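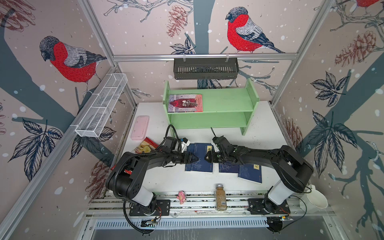
Gintarė Lukoševičius had been given the study until six, and the study had been given until six by the will, which was read out in a solicitor's voice by a lawyer who had never been to England. Her great-uncle left a house in Stindley, a car that only turned left, and 154 books. The house went to a cousin. The car went to a different cousin, who lived up a hill on the right. The books went to whoever could put them in order, and so far that was her and Shivam Shukla.

"In order of what?" said Shivam.

"It doesn't say."

"It must say."

She handed him the page. It said: to be put in order. He turned it over, in case the rest of her great-uncle's thinking was on the back. There was a recipe for soup.

Shivam had come along as the expert. He had once worked 14 weeks in a secondhand bookstore called Awasthi, where the system was that Mr. Awasthi knew where everything was, and he had left with strong opinions about spines. He began by taking every book off every shelf and laying it on the carpet. Gintarė, who had liked the carpet, stood on the one piece of it that was left.

By noon they had tried three orders. Alphabetical went well until they reached the books in Chinese, which neither of them could read, and which Shivam proposed filing under C. Height went well until she noticed that the great-uncle had trimmed one of the atlases with scissors. Date of purchase depended on the receipts, and the receipts had been kept with great care in a drawer belonging to the first cousin.

"What about color?" said Gintarė.

Shivam sat down on a dictionary. At Awasthi, he explained, a man had once asked for a blue one, and they had sold him a blue one, and the shame had gone around the shop for a week.

"Was he happy with it?"

"He came back for another. That isn't the point."

She started on the blue ones while he was still explaining what the point was. They were handsome things, dark as a good coat, and once she had a few of them side by side it was hard to want them anywhere else. She put them on the little green shelf by the window, which her great-uncle had bought from Hondby for his shoes. He had written a letter to Hondby about it afterward, and Hondby had written back, and both letters had turned up inside a history of Portugal.

The trouble was that the last blue one wouldn't stand. It went over to the left. She stood it up, and it thought things over for a moment and went to the right. Shivam said you needed a bookend. She used a bag of crisps. Shivam said that at Awasthi a soap dish would have been the end of somebody.

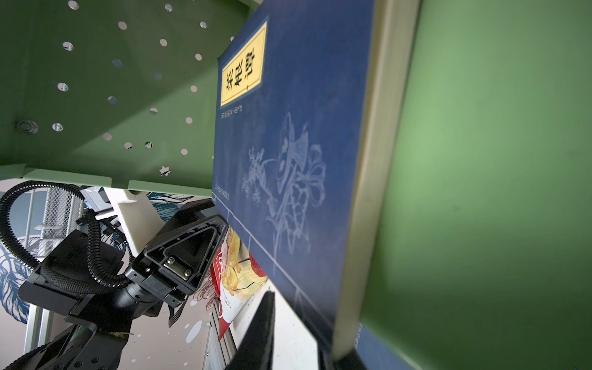 "Is it supposed to lean like that?" said Gintarė.

"A book that leans for a year will go crooked and stay crooked, so you either stand it straight or lay it flat," said Shivam.

"So lay it flat."

He looked at the shelf for a long time. Laying a book flat was, he admitted, allowed. It was allowed for atlases and for the very old. He laid it flat. Then, being a fair man, he laid the others on top of it, and the pile looked so settled that he went and got the reds.

The lawyer, Ms. Sarnow, arrived at ten to six with a clipboard and a cold. She walked slowly between the piles. There was a blue pile, a red pile, a brown pile that had spread, and a pile by the door that Gintarė had been calling "cream" and Shivam had been calling "unresolved."

"And what order is this?" said Ms. Sarnow.

"Color," said Gintarė.

"Color, then weight," said Shivam, who had made up the second part on the stairs.

Ms. Sarnow wrote it down. She blew her nose, looked again at the wording of the will, and turned the page over.

"Did either of you try the soup?" she said.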